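Clovham (video game)

Clovham is a first-person puzzle adventure for home computers and consoles, made by a small studio called Tamuno. I've been keeping this article going for the fan encyclopedia since the game's second patch, so forgive me if I slip into "I" here and there – the house style allows it, and I've finished the thing more times than I'd like to admit. Last big revision: Mon 26 October.

Setting and story

You play a claims inspector sent to the hill town of Clovham after its residents have moved out in a hurry. The town has been sold off to a company called Werdale, and your job is to walk through every empty house and sign it over. That's the whole opening. There's no cutscene and no voice on the radio telling you where to go, just a ring of keys and a paper map that gets a lot of basic things wrong (the church is on the wrong side of the river, for a start!).

The story comes together from letters, receipts and the way furniture has been left. I won't spoil the ending in this section, but the year 1315 matters more than you'd think, and if you see it carved somewhere you should write down what's next to it.

Gameplay

Most of the game is about doors. Each house in Clovham is a sealed puzzle, and you get out of it by working out what order the family locked up in. You can carry 5 items at a time, which sounds stingy and feels stingy for the first hour. After that you start leaving things on windowsills for later and it all clicks into place.

There's no combat. There is a stamina meter, but it only comes into play on the hill paths, and a later patch lets you switch it off in the menu. I'd do that on a second run without feeling bad about it.

Points are handed out for signed rooms. You need 400 to open the lower gate and 600 for the town hall, and since the main streets alone won't get you to the second number, you'll be poking around in attics and washrooms whether you like it or not. 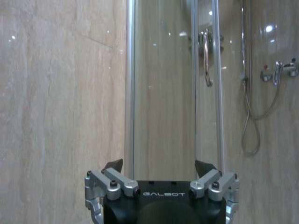
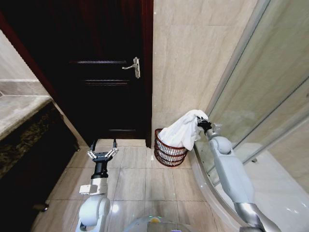
The washrooms deserve a section of their own, because they're where Tamuno put a lot of the best hiding places. Every house has one, usually small, with a single way in and out, and the developers clearly had fun making you look at ordinary fittings until they turned strange. A plain dark wooden door with a silver lever handle, like the one in the second picture, is exactly the kind of thing you learn to stop and study in this game. Which way the lever points tells you who left the room last, and grooves cut across the door's face can be read as a short code once you've found the carpenter's notebook. I walked past those grooves for my entire first playthrough. I thought they were decoration!

Later houses mix things up a bit. The doctor's washroom has its handle swapped for one from another house, so the code comes out as nonsense until you track down where it belongs. The schoolhouse one is a dead end, and I still check it every time.

Jolellow expansion

Jolellow came out in February as a paid add-on and moves the action to a fishing village down the coast. It's shorter and wetter, and I think it's the harder of the two by a long way. Tides come in on a timer, so some rooms are only open part of the day, and the map this time is correct but drawn upside down.

Players are split on it. The people who loved the slow pace of the main game tend to hate the tide clock, and the puzzle crowd thinks it's the best thing the studio has done. I'm somewhere in the middle. The lighthouse is wonderful and the cannery goes on too long.

Saves carry over from the main game, but your keys don't, so don't bother hoarding them.

Sound

There's hardly any music. What you get is footsteps, pipes, wind and a piano that somebody seems to be playing two houses over – you never find it, and I've looked. Headphones help with the pipe puzzles, where the pitch of the knocking changes as you get nearer to the right wall. Captions were added for this after launch, and they show pitch with little arrows.

Known bugs

The bakery key can fall through the floor if you drop it on the stairs. Reloading brings it back. On consoles, signing two rooms very quickly sometimes counts only one of them, so wait for the pen sound before moving on. The church bell also rings an extra time after a long session, and I've seen people build whole theories on that, but the patch notes list it as a fault.

See also: Clovham key list; Jolellow tide tables; Werdale letters (full text)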